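Aus der Hausverwaltung Zirneveck

Ablesung und Abrechnung: was sich im Dezember ändert

Die Ablesung der Wasserzähler übernimmt in diesem Jahr erstmals die Firma Berhe. Bisher kam jemand aus unserem Büro vorbei, künftig melden sich zwei Mitarbeiter von Berhe mit einem Aushang im Treppenhaus an. Der Aushang hängt spätestens sieben Tage vor dem Termin. Wer nicht zu Hause sein kann, gibt den Schlüssel bei Nachbarn ab oder trägt den Zählerstand auf der Karte ein, die im Briefkasten liegt. Bitte alle Stellen vor dem Komma notieren, die roten Ziffern dahinter werden nicht gebraucht.

Fehlt eine Meldung, wird der Verbrauch nach dem Vorjahr geschätzt. Eine Korrektur ist danach noch bis Ende Januar möglich – schriftlich und mit einem Foto des Zählers, auf dem auch die Zählernummer zu lesen ist.

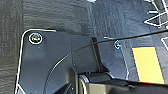 Nachzahlungen und Guthaben

Für die Häuser in der Siedlung Dendmont ergibt sich aus der letzten Abrechnung ein Guthaben von insgesamt 3.426 Euro. Es wird mit der Märzmiete verrechnet, ein Antrag ist nicht nötig. Wer inzwischen ausgezogen ist, teilt uns bitte die neue Bankverbindung mit. Fragen dazu beantwortet Teresa Olszewski, vormittags am besten telefonisch.

In den vier Häusern am Zikach fällt die Abrechnung anders aus. Dort ist der Allgemeinstrom gestiegen, vor allem durch die Kellerbeleuchtung, die im Herbst oft über Nacht brannte. Kristof Timmermans lässt deshalb Zeitschalter einbauen. Das Licht geht künftig nach vier Minuten aus und muss am Taster neu eingeschaltet werden. Die Kosten für den Einbau werden nicht auf die Mieter umgelegt.

Noch ein Hinweis zu den Abstellflächen: Fahrräder ohne Namensschild werden im Dezember mit einem Zettel versehen. Was Ende Februar noch mit Zettel dort steht, kommt in den hinteren Kellerraum und kann bei Orla Cronin abgeholt werden. Kinderwagen sind davon ausgenommen, sie dürfen aber nicht vor den Zählerschränken stehen. 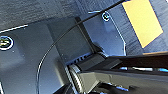 Metallfläche mit zwei Schraublöchern

Zwischen den Feiertagen bleibt das Büro geschlossen. Bei Rohrbruch oder Heizungsausfall gilt die Notrufnummer auf dem Aushang im Eingang.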